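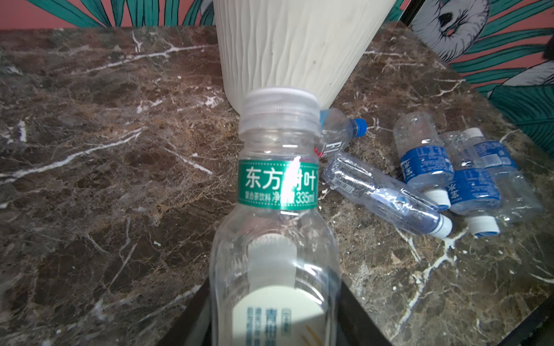 Zescombe Bottle and Tidy-Up Project
Progress report to the Vanodia Fund
Prepared by Hanane El Khatib
16/09/2022

Dear friends at Vanodia,

It is a pleasure to write to you again, and I hope you will forgive me if I go on a little, as I have been saving things up to tell you since July. When we last wrote, we had the keys to the lounge and not much else. We now have a proper routine for clearing up after the gatherings, and people have begun to follow it without being asked, which pleases me more than I can say!

As you will remember, your grant was meant to help us deal with the drinks bottles that get left behind in the shared rooms at Zescombe. Everyone is glad of a cold drink, and everyone means to put the bottle somewhere sensible afterward. Then the talk gets going, the coats come out, and the marble top is covered again. We get water bottles for the most part, plus the odd bottle of tea with a Chinese label, and a good many of them have been squashed flat by someone who was trying to be helpful.

What we have done so far

The first job was to settle on where things should go. Lahcen Tawfik and I spent a long evening moving the trash can from one spot to another (he wanted it by the door, I wanted it nearer the drinks) and in the end we put it right up on the marble, close to the leafy wall, where people are standing anyway. It is the cream one with the wavy ridges down its sides. I had my doubts about a can on a counter, I admit, but you can't miss it there.

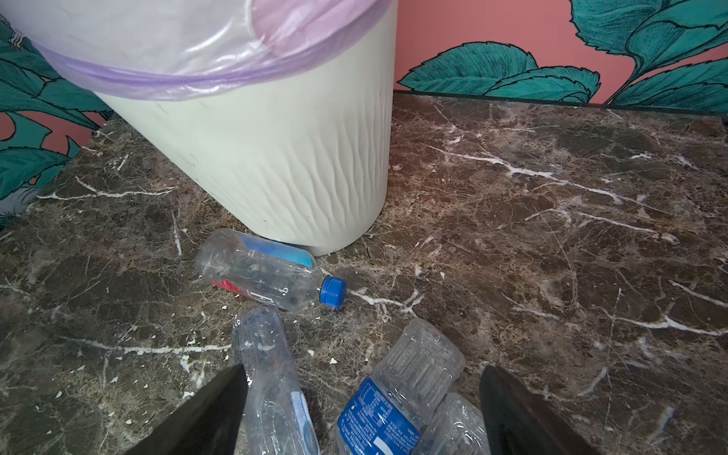

The liners were a small matter that took up a large amount of time. The first ones we bought were too short and slid down inside as soon as anything heavy went in. We have changed over to clear bags with a purple drawstring, which fold well over the rim and can be pulled shut and carried out in one go. Lahcen found them at Trasgate, and we have bought 70 to see us through to the spring.

We have also written down the steps for whoever is on duty. Bottles are picked up first, the squashed ones along with the rest, and anything with a drink still in it is emptied at the sink. Then the surface is wiped from the wall outward. That last part came from experience — little white crumbs and flakes show up terribly on dark brown marble, and if you wipe toward the wall you only push them into the corner for the next person.

What has been harder

The bottles that fall just short of the can are still with us. People toss them from where they are sitting, and they do not all have a good aim. Ene, who has the late turn, would like a second can on the other side of the room, and I have come around to her view.

We are also behind with the sign-up sheet. We hoped for two people on each turn and we often have one.

Money and what comes next

We have spent the part of the grant set aside for liners and cloths, and 30 dollars remain in that line. With your agreement we would like to put it toward the second can, and we will find the difference ourselves. Over the next three months we plan to carry the same routine into the smaller room upstairs, where the counter is shorter and the bottles end up on the windowsill.

Please do come and see us if you are passing. Lahcen will make the tea, and I will try to keep my tour of the liner cupboard short.

With warm thanks,
Hanane El Khatib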